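Kitchen Notes: the small basin and the dishwasher drawer

I have been promised a lot by kitchen hardware over the years, and I have learned to read the word "system" with one eyebrow up. A sink with a rack in it is now a "drying system." A dishwasher you could fill with one breakfast is a "compact care system." So when several of you wrote in after the June issue to ask whether a narrow second basin and a small built-in dishwasher can replace the big machine under the counter, my first answer was no. My second answer is longer, and a bit less grumpy.

Start with the sink. The Leltwood showroom people will tell you that two basins are always better than one, and they'll tell you this while standing next to a two-basin sink with a price tag on it. I'm not so sure. A big basin takes a roasting pan. Split the same width down the middle and you may get two basins that both don't. The layout that makes sense to me is the lopsided one, with a large basin for the actual washing and a narrow one next to it that you fit with a drying rack and then leave alone. You will lose the narrow basin for everything else. Rinsing lettuce, soaking a cloth, all of that moves to the big side. People forget this when they're choosing, and then they lift the rack out 4 times a day and put it on the counter, where it drips.

What I do like is that water goes straight down. No tray, no mat, no gray slime under the mat. If you rinse a plate and set it on the rack, you can walk off.

Now the dishwasher. The brochure for the Imrie says 10 place settings, and I would love to meet the dinner party that eats off plates that size. My own test was plain: I took the dishes from one ordinary day at home and tried to get them in. Mugs were fine. Tumblers were fine if I kept them at the edges. Dinner plates went in only after I took most of the mugs back out, and the one deep bowl we all use for everything sat there at an angle and came out with oatmeal in it. The Atura is a little roomier inside, but the rack rolls like a shopping cart with a bad wheel, and Clitow wanted $400 extra to fit it into a cabinet it was supposedly made for. I asked what the 400 was for. I'm still waiting.

So who is it good for? One or two people, mostly cups, who cook in one pan and wash that pan by hand. For that household I think the pair works pretty well. Plates get rinsed and go on the rack in the small basin. Cups go in the machine, upside down, around the sides first. Run it when it's full and don't believe the 40-minute cycle, which in my kitchen left tea stains you could read by.

A few things I'd check before paying anyone:

Pull the rack all the way out and stand where you would stand to wash up. If the open door has your shins, you'll hate it by the weekend.

Put a mug in with one hand. If the tines only fit a thin-walled cup, find out now — your favorite mug is never the thin one.

Look at which side of the sink the machine is on. I want it next to the drying side, so that I'm not carrying things across the big basin.

Peel the maker's sticker off the sink wall early. The glue only gets more stubborn.
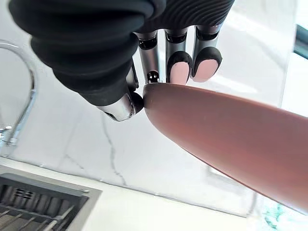
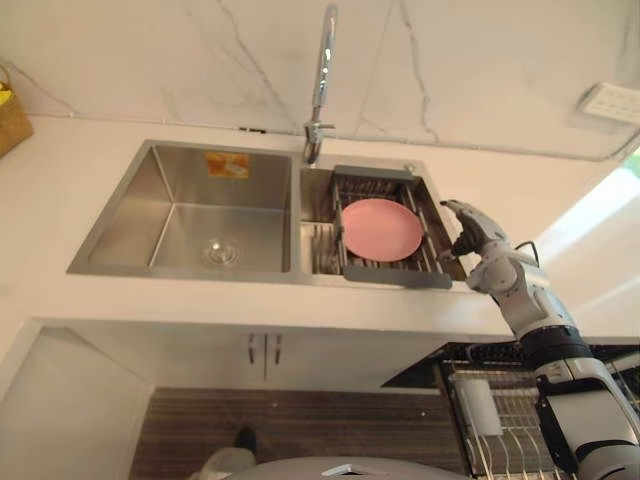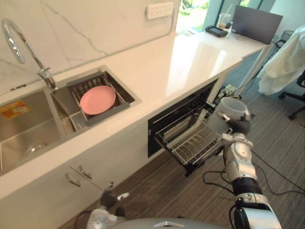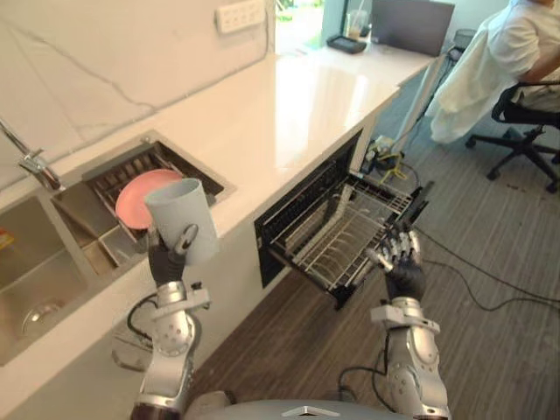 A reader in a two-person apartment wrote back on 10/26/20 to say that I am too hard on the small machines, that hers has handled every cup and cereal bowl in the place without complaint, and that the rack in the basin was the part she gave up on, after one too many forks slid through the slots and ended up in the drain. She keeps a plain cup on the counter for the silverware now and would like to know if anyone makes a rack with a closed corner. I haven't found one yet, but I'm looking.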